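Sorkov Serving Tray, large, black

I'd been carrying mugs through two at a time for years before I gave in and started stocking a proper tray, and this is the one I use at home as well. It's big (a dinner plate, a cup and your cutlery go on with room to spare) and the rim flares out into a thin lip, so you've got something to get your fingers under when you pick it up.

The colour is very nearly black. I did wonder if it would look a bit gloomy, but put it on a pale wooden table with a green plate and a light blue cup and it looks lovely!

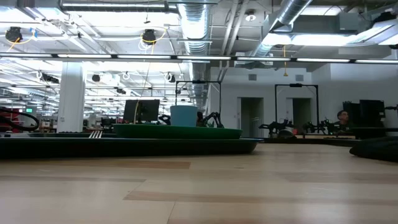 Washing up is easy enough: warm water, a soft cloth, then dry it straight away or you'll get water marks. I wouldn't put it in the dishwasher. Krystyna Adamczyk tried hers on a hot wash and it came out with a slight wobble, so please don't!

It's 30 cm across the short side and weighs about 2,000 g, so not a light one. If you want something for breakfast in bed, have a look at the smaller Hukine tray instead.

Price is £19 each, and I've got 9 left until the next delivery in October. Plate, cup and fork not included. Any questions, drop me a line and I'll get the tape measure out.

Irena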